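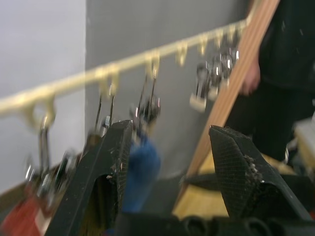

Wasolside Boards > Manipulation > Data Collection
Thread: Sock hanging, bimanual: what counts as one episode?
Replies: 9

kpt_ferrule
Posted 06/06/2019
We are recording teleoperated examples for a two-arm policy. The task is socks from a board to a clip hanger, one sock per clip. Two arms, parallel fingers, one head view plus wrist views. Recording runs through Kodeslow, version 2 of the schema.

So far we have 2,726 episodes, where one episode is one sock: reach, grasp, open clip, insert, release, retreat. The operator then presses the pedal and the next one begins. The person who wrote the training config now wants full-hanger episodes, meaning all socks in a single recording. I would like to hear from people who have trained on both before I throw away or re-cut anything.

Main failure at inference is the clip. The policy gets a sock to the bar and then squeezes the clip in the wrong place.

dunnage
Keep the short ones. A long episode with four insertions gives you four grasps and one start state. Your start state variety is what the policy lacks in the first minute of a run.

If the clip is the failure, episode length is not your problem. What does the head view show at the moment of squeeze?

kpt_ferrule
The fingers cover the clip from above the wrist. From the head you see the bar, the clip and the side of the gripper. One from a full-hanger trial: 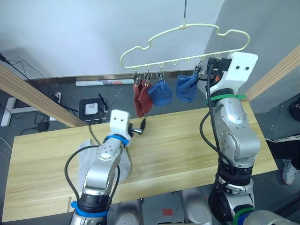

Head view, right gripper on the clip, second blue sock. Left gripper open.

The left arm is the part I can't decide on. In the short episodes it is often parked with the fingers open and the operator forgets about it. I suspect the policy has learned that the left arm does nothing once the sock is up.

slewrate
You can see in that frame why I would go long. The hanger is on a single thin rod. Every sock on it changes the load and the tilt, and the two reds are both down at one end. An episode that always begins with an empty hanger never shows the policy a loaded one. Do your short episodes start empty?

kpt_ferrule
Mixed. We did not log it. The early ones mostly start empty, later ones start with whatever was up.

slewrate
Then that is your answer on metadata at least. Log the clip state at the start of every episode: which clips are full, which are free. A string of zeros and ones is enough. Without it you can't balance the set.

dunnage
Agree on logging, disagree on going long. Pre-load the hanger by hand before a short episode and you get the same coverage. You also get to choose it. In a long recording the operator fills the clips in the order that is comfortable, and comfortable is the same order every time.

tarebeam
We did this with gloves at Curkis. Long episodes, 16 operators. The order bias dunnage describes is real. We gave each operator a printed fill order and it went away, though recording got slower and people complained.

A separate point. Check your wrist cameras for blur during the transfer moves. Our operators swung the arm fast between board and hanger, and the wrist frames from those parts were smears. They were fine for the grasp and useless for localizing anything on the way. We capped joint speed in teleop and reran the worst sessions.

kpt_ferrule
Same problem on our side. Fast swings, smeared background, only the fingers readable. There is also grit on the finger pads in some sessions and none in others. I had planned to leave that in as variation.

Speed cap: did it change the style of the demos? I don't want a policy that creeps.

tarebeam
A bit. We resampled in time afterward. Cap the wrist rotation first and leave translation alone, and most of the blur goes.

Leave the grit in for vision. Clean the pads for grip, though — if friction differs between sessions, your squeeze widths differ too, and the policy averages them.

dunnage
Resampling contact phases is asking for trouble. Resample free motion only, if you must.

kpt_ferrule
Plan as it stands, tell me what is wrong with it:

1. Keep all short episodes. Label the start clip state from the first head frame. Drop any episode where the arm hides the bar in that frame.

2. Record a new block with the hanger pre-loaded from a random list, still one sock per episode.

3. Lay the socks in one row on the board, toes toward the robot, color order shuffled between episodes. Gray, blue, blue, rust is one such order. Left gripper starts near the clips instead of parked, right gripper starts open over the row.
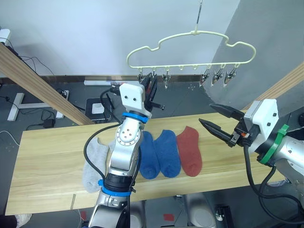 4. Record a small block of full-hanger episodes with a printed fill order. Hold these back from training at first and use them only to score long runs.

5. Cap wrist rotation in teleop. No resampling for now.

slewrate
Item 3, shuffle the toe direction too. If every sock lies the same way you will learn one grasp at one yaw. Otherwise fine. I still think item 4 should go into training, but scoring with it first costs you nothing.

dunnage
Item 1, don't drop the hidden ones. Mark the state as unknown and mask that field. The Weerasinghe loader already supports masked fields per episode, so you lose no data.

Item 3, starting the left arm near the clips is the best change on the list. Vary which end of the bar it starts from, or you will have the parked arm problem again in a new place.

kpt_ferrule
Both added. Toe direction gets four values in the random list, left arm start gets three. Masking instead of dropping for item 1. I will post clip success per start state when the new block has been trained.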